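Work with us > Open calls > Home trial, hand-held gripper kit

Call for participants: home trial of the Lollgate hand-held gripper kit

Demdale is looking for 32 people to use the Lollgate kit at home and tell us what they think of it before it goes on sale. The trial runs through February. It is paid, and you do not need any technical background.

The kit

Lollgate is a two-fingered gripper that you hold and work with one hand. A small camera is fixed to it and records what the fingers are doing. Customers use the recordings to teach robot arms everyday jobs such as tidying, sorting and laying a table. The kit comes with the gripper, a charger, two spare finger pads, a carry case and a printed guide. The units in this trial are from the second production run.

What you would do

You would have the kit for three weeks. Each week we send a list of short jobs to do with your own household things: baskets, cups, folded towels, packets, cutlery. A job takes a minute or two and most are repeated several times with the object moved. After each session you fill in a short form about grip, weight, comfort and anything that went wrong. We want the complaints as much as the recordings, so please write them down even if they seem minor.

The first trial brought in 3,729 recordings and a long list of remarks about the trigger, which has been made lighter as a result. This time we are most interested in the finger pads and in how the kit copes with woven and uneven surfaces.

Who can apply

You must be 18 or over and live within 19 miles of our Grarberg office, as kits are collected and returned by hand. You need a table you can leave clear for an hour at a time and reasonable light. Left-handed people are especially welcome. If you have a wrist or hand injury, please tell us before you apply.

Payment

Each participant receives £1,000, half when the kit is collected and half when it is returned with the forms filled in. Travel to the office is paid separately. Accidental damage to the kit is our cost.

Basket jobs in week one

The first list uses any woven basket you have. Set it on a plain, pale surface, bring the gripper in low with the fingers open, and close on the rim or a corner.

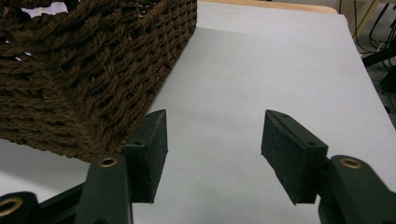 How to apply

Write to Oleksandra Lytvynenko at the Grarberg office with your name, your postcode, which hand you use and the hours you are normally free. Questions about the kit itself go to Hnat Maksymiv. Recordings are stored by our partner Romaniuk, and the consent form will be sent to you before you collect anything. Places are offered in the order that completed forms come back.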